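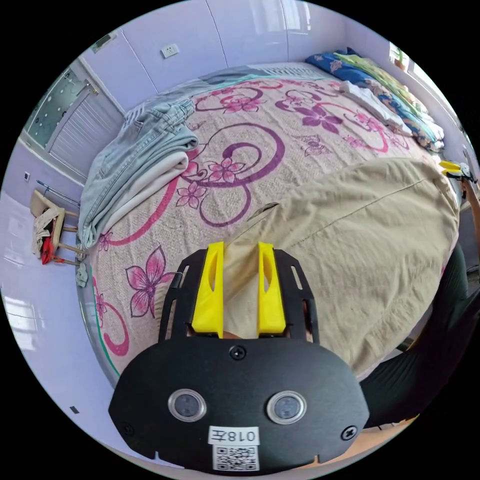

Folding on a bed is what most of you told me you do at home, so we're giving it a whole session and leaving the table for later. I fought this for years (I was trained on a tall table in a hotel laundry and I was a snob about it), but a double bed has room for a full leg length and it's already in the room where the clothes live. The one thing I want you to learn first is how to find your seams. With the khaki cloth spread over the swirly bedspread, the thin dark stitched seam on its upper part runs off at a diagonal, and if you started folding from there by eye you'd be following the wrinkles. Find the seam, run a finger down it, and only then decide where your fold goes.

Household Textiles, Session 4: Soft Trousers and the Bed as a Work Surface
Notes by Davina Mowat, Dostdale Evening Program
Revised 2018-03-16

What's new in this version: I took out the shirt section (it's now in Session 6 with Catherine Semple) and added the part on elastic waistbands, after a lot of you got stuck on them in November.

Getting the bed ready

Make the bed first. I know, I know. But pull the top cover flat and push everything that isn't being folded up to the head end, in a stack if you can manage it. Pillows, spare quilts, all of it. You need the side nearest you and the middle.

A busy bedspread is harder to work on than you'd think. Big flowers and curly vines fight with the edge of whatever you've laid down, and pale trousers on a pale background with a loud print will fool your eye every time. If you have a plain sheet, throw it over the part you're using. Let it hang over the near edge a bit so that it doesn't creep up while you work. I use an old flat sheet from Kevia that has been washed so many times it has no slip left in it at all — perfect for this, terrible for sleeping on.
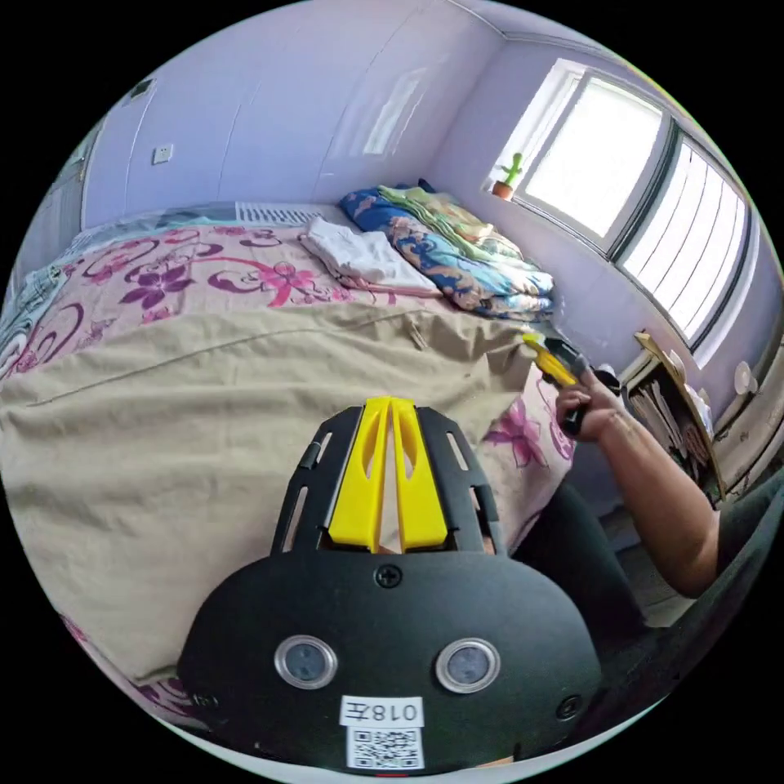
Beige sheet over the near side, quilt and white cloth up at the head.

Daylight helps too. Dark trousers especially, you'll want them near a window. For evening class we have the overhead lights and we'll cope.

About height: a bed is low. Kneel, sit on a chair pulled up to it, or fold in short batches. Kwan-ho Hsueh sits for the whole thing and is faster than I am, so please don't feel that sitting is cheating. What I don't want is anybody bent over from the waist for half an hour. We had one very sore back in the last group and it was mine.

Laying the trousers out

Steps, for a plain pair of soft trousers:

1. Empty the pockets and close any zipper or drawstring.
2. Hold the waistband in both hands and give the pair one good shake away from you.
3. Lay them down at full length. Diagonal is fine on a bed, and for long legs it's better.
4. Smooth from the waist toward the hems with the flat of your hand. Don't tug.
5. Bring one leg over onto the other, seam on seam.
6. Tuck the bit of crotch that sticks out back in, so the long edge is straight.
7. Hem up to just short of the waistband, then fold in half or in thirds, whichever fits your drawer.

Step 4 is where people rush. If you've got a crumpled heap in the middle of the mattress, slow down, pick an end and work from that end only. I always go from the waistband. Jessie Lindsay, who takes the other section, goes from the hems, and we've agreed to disagree. With a helper, one of you takes each end, you both lift an inch or so, and set it down again together. It takes out more creases than any amount of patting!
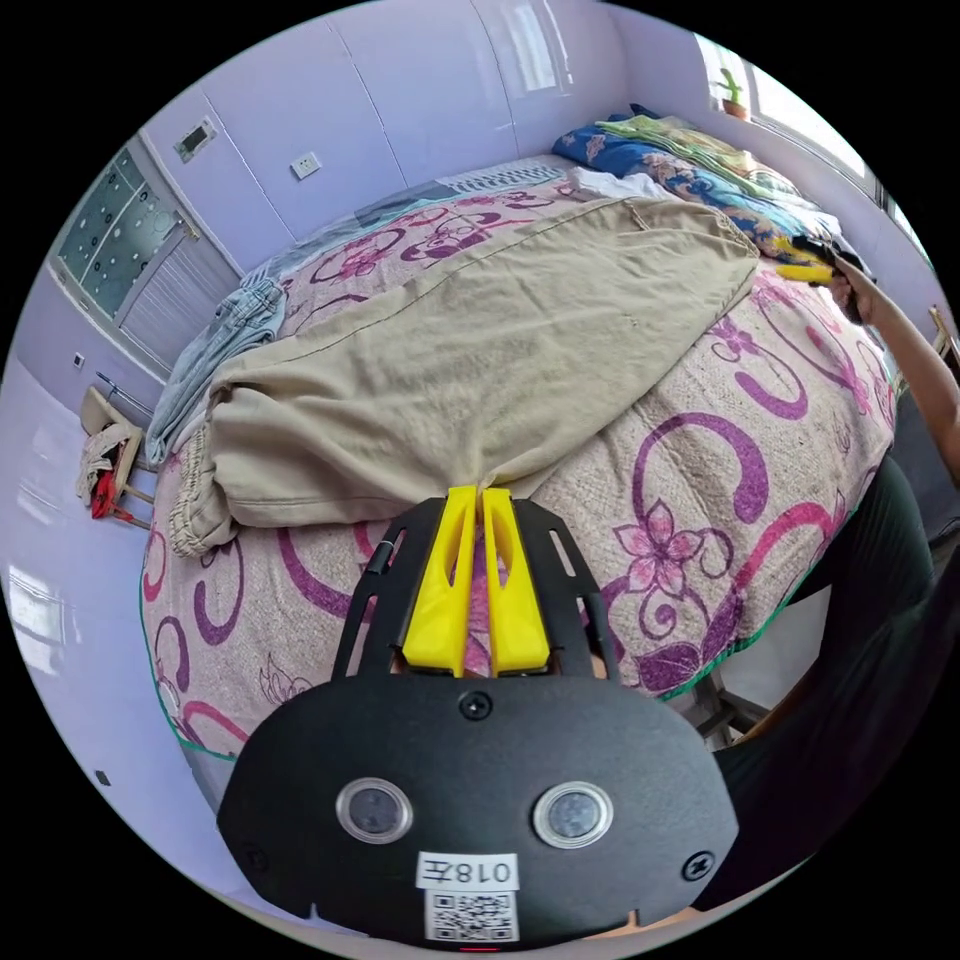

Waistband end at the left, folded jeans up near it, bedding piled toward the back.

Keep jeans out of this. Denim holds a fold because it's stiff, soft trousers don't, and if you stack them in alternating order the soft ones get squashed into shapes. Denim goes in its own pile off to one side, folded and out of the way before you start on the rest.

Elastic waistbands

Right, the new bit. A gathered elastic waist will never lie flat and you should stop trying to make it. The elastic is shorter than the cloth it's sewn into, so as soon as you let go it pulls back in and all those little puckers return. What you can do is keep the puckers from spreading down the leg. Take the waistband at both side seams, stretch it gently once, let it close, and lay it down. Then put your forearm across the trousers just below the gathers and smooth from there with your other hand. Ignore what's above your forearm.

When you pick them up again, pick them up by the waistband. Lift a soft pair by a hem and you get a twist at the knee, and then you're back to step 2.

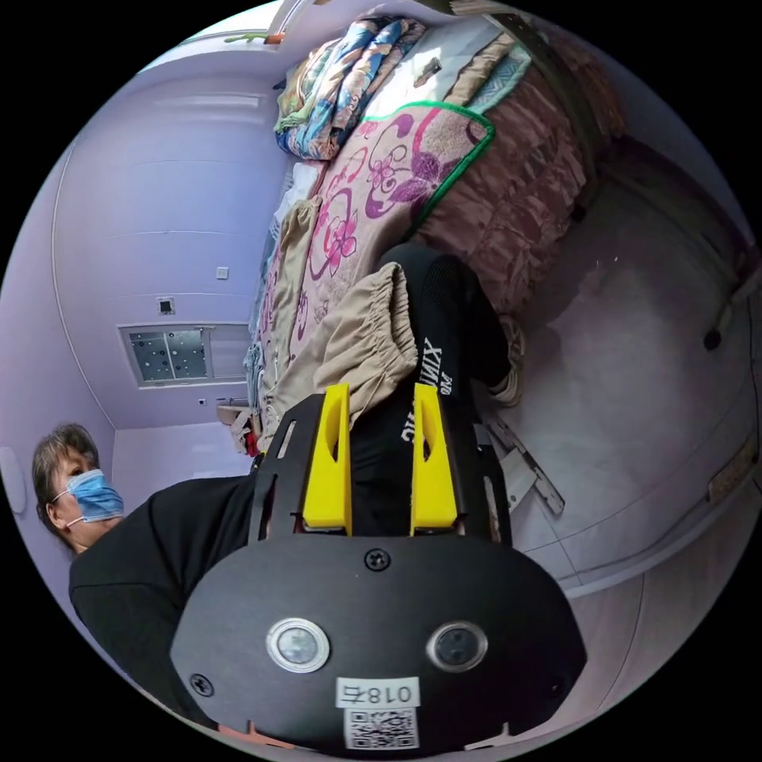 Gathered elastic at the waist, with the fabric below it bunched in soft folds.

On the final fold, the waist end will be thicker than the hem end. Put the thick end at the back of the drawer, or alternate them if you're stacking — one waist left, the next waist right — and your pile will stay level. If you're rolling for a suitcase, start the roll at the waist so the lump ends up inside.

Things to bring next time

Three pairs of trousers, at least one with elastic. Clean ones, please, and they don't have to be ironed. A plain sheet if you can spare it; I'll have a few extra. If you're shopping anyway, the Flameck outlet has flat sheets in the seconds bin, and I've never found a flaw in mine that mattered. The drawer dividers I passed around were from Innes and you really don't need them. A shoebox does the same job.

Practice for the week

Fold 35 pairs. It can be the same pair 35 times, I don't mind, and several of you will have to do it that way. Jot down how long the first took and how long the last took, and bring me both. Leonie Seidel went from 57 seconds down to something I wouldn't believe until she did it again in front of me.

If you can't get to the next session, come to Jessie's section, same room, same notes. She'll tell you to start from the hems. Try it both ways and keep the one your hands like.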